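# How to bring a two-armed robot onto a plating line (and keep the people on it happy)

I run the cold side of a contract kitchen that sends out hospital and office meals. We plate a lot of fruit. Last November we put our first two-armed station on the line, and by spring we had changed the way six people spend their mornings. I love this stuff, and I've been asked for my notes often enough that I decided to write them up properly!

These notes are for shift leads and kitchen managers. You don't need to write code. You do need patience, a roll of masking tape, and the goodwill of the people who already do the job by hand.

## Before you unpack anything

Spend a full week watching the job as it is now. Stand at the end of the line with a notebook and write down every small decision people make without thinking. Ours filled eleven pages. Here's a taste:

- turning an apple so a bruise faces the plate, or putting it back
- passing over pears that give when you press near the stem
- nudging a plate straight before the lid goes on
- calling out when a crate is running low
- swapping sides when a wrist gets sore

Our station handles none of the first four, and the fifth is the reason we bought it. Lionel Clegg, who had plated on our line longer than anyone, read my list and added the one I'd missed: people slow down on purpose when the person at the lidding machine is struggling. A station running at a fixed pace won't do that unless you give somebody a way to make it. So we put the pause button at the lidding end, and it's still the best change we made.

Share the list. Pin it up, let people scribble on it, and talk through it on paid time. If the first your crew hears about the robot is the crate arriving, you've made your life much harder.

## Step 1: Pick one dull plate

Choose the meal your crew finds most boring. For us it was the fruit plate that goes with the Prarkala breakfast contract, 1533 of them on a full day. Same plate, same fruit, same lid. People used to trade shifts to get away from it.

Resist the temptation to start with the pretty dishes. Garnishes and anything with sauce can wait a year.

## Step 2: Set up the table

1. Clear a plain, level table and leave it plain. Patterned mats gave us trouble, and so did shiny trays.
2. Choose a plate color that stands apart from both the table and the food.
3. Put down masking tape for the place where people stand and the line their hands don't cross while the arms are live. Use a different color for each.
4. Set your lights before you teach anything, then leave them alone. We moved one lamp in the second week and lost a whole afternoon to it.
5. Check that someone seated can reach the stop button. Then check with someone short.

## Step 3: Teach slowly, with whole fruit

Start with firm fruit that can take a knock. We named our station Josero (the crew voted, and I lost), and for teaching we gave it apples and pears on a practice table away from the line. One arm works the near side of the plate and the other the far side, and each needs its own lessons. Don't assume that a grip you're pleased with on one side will carry over to the other.

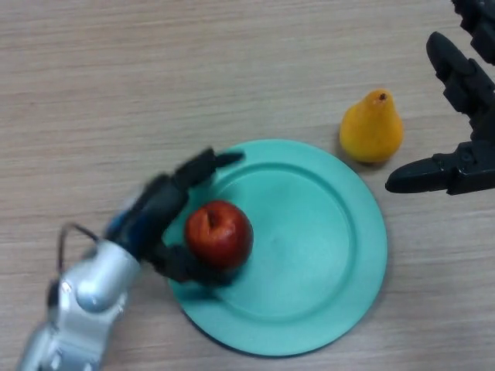
Run each move at quarter speed until two people from the line agree it looks right. I mean people who plate, by the way, because they see things I don't. One of ours spotted that a finger was pressing too near the stem end, where pears mark first, and we changed the approach angle that same morning.

Do 200 repeats of each move before you touch the speed. It sounds like a lot! With two people taking turns and a radio on, it's a day and a half. Keep a tally sheet with just three columns: good, dropped, marked. Cut open a few of the good ones at the end of the day and look for bruising under the skin.

Soft fruit comes much later. We still plate plums by hand.

## Step 4: Write the new jobs down

Please don't skip this part. A station takes over some motions, and what's left behind is a handful of scraps that don't add up to a job unless you build one out of them.

We ended up with these roles on the fruit line:

- **Feeder.** Sorts fruit and loads the crates. Has the final word on what's good enough to serve.
- **Watcher.** Stands at the taped line, clears drops, straightens plates, and keeps the tally.
- **Finisher.** Lids, labels, and holds the pause button.

Everyone rotates every hour. The watcher spot is more tiring than it looks, and our first version, where one person watched all morning, was a mistake. By ten o'clock they were glassy-eyed and cross, and I would have been too.

Put the pay in writing at the same time. Feeders and watchers are making quality calls that used to be spread across the whole line, so we moved both up a grade. If your budget can't stretch to that, say so early and say when it'll be looked at again.

## Step 5: Go live for one hour

Pick a quiet hour and keep your full hand-plating crew on shift beside the station. Our first live hour produced 172 plates, a good deal slower than the crew on its own, and everybody cheered anyway. Then we switched it off and plated the rest by hand as planned.

Add an hour when the crew tells you they're ready for another. Ours took three weeks to get to a full morning. The sister kitchen at Fashola took twice that, with a smaller team and a tighter room, and they're doing fine.

## Step 6: Hold a ten-minute talk after each shift

Stand up, no laptops. Ask these:

- What did it drop today?
- What did you have to fix by hand?
- Did anyone feel rushed?
- What would you change before tomorrow?

Write the answers where everyone can see them and cross them off as they get fixed. Ours go on the whiteboard by the hand sinks.

## Problems we ran into

**Plates creeping toward the edge.** The fruit was being set down with a slight sideways push. We taught the release again from a lower height, and the creeping went away.

**Condensation on cold pears.** Let crates stand out for as long as your food safety plan allows, or have the feeder wipe them. We wipe.

**People reaching over the tape.** This happens when the watcher wants to save a plate. Make it clear that a lost plate costs nothing and the pause button is free to press. I say it at the start of every week.

**Quiet.** I didn't see this one coming. The old line chatted face to face, and the new layout had three people staring in the same direction. We turned the lidding table a quarter turn and the talking came back.

## What changed for us

Sore wrists are down, and that was the main point. No one lost hours; I'd promised that in writing, and the Gerner contract, which came in over the winter, helped me keep the promise. Two of the crew now teach new moves themselves, and one of them is better at it than I am. Lionel does the first crate of the morning as feeder and is merciless about pears.

Some people miss the old line. One plater asked to go back to hot side, where everything is still done by hand, and we made that happen within the week. Leave room for that in your plan.

Next up for us is the cheese-and-grape box. Grapes on the stem have beaten us twice so far, so if you've got them working, please write to me and tell me how you hold the bunch.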